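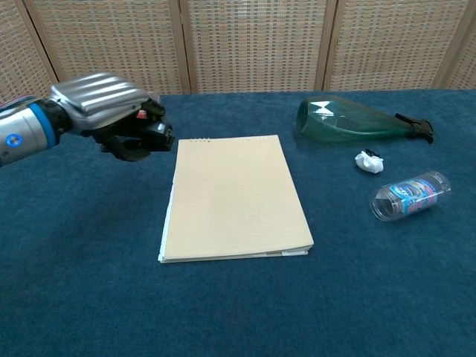 2 min read

Stonmont Shared Workroom: minutes, October 12, 2022

Present: Eilidh Pollock (chair), Edivaldo Barbosa (minutes), nine others, most of them near the cookies.

1. Last meeting. Minutes approved by those who had read them, and by everyone else.

2. The blue table. Eilidh reported a notebook, a green spray bottle, a clear plastic bottle and a crumpled bit of white paper on it. Both bottles were lying down, which she felt set a poor tone. The notebook stays. The paper was defended at some length by the Grementhorpe end of the room and then voted out, 7 to 4.

3. Spray bottle. Edivaldo asked what is in it. Discussion was lively and produced no answer. Agreed: label it, stand it up, put it under the sink.

4. Shelving. The Berkstead quote came in at $751. Long silence. Edivaldo to ask about the smaller one.

5. Table rule. Anything left out for 30 days goes in the box by the door. Eilidh asked whether the box itself counts. Deferred.

Actions: Eilidh, labels. Edivaldo, Berkstead. Paper, trash.

Next meeting at the end of October, same room.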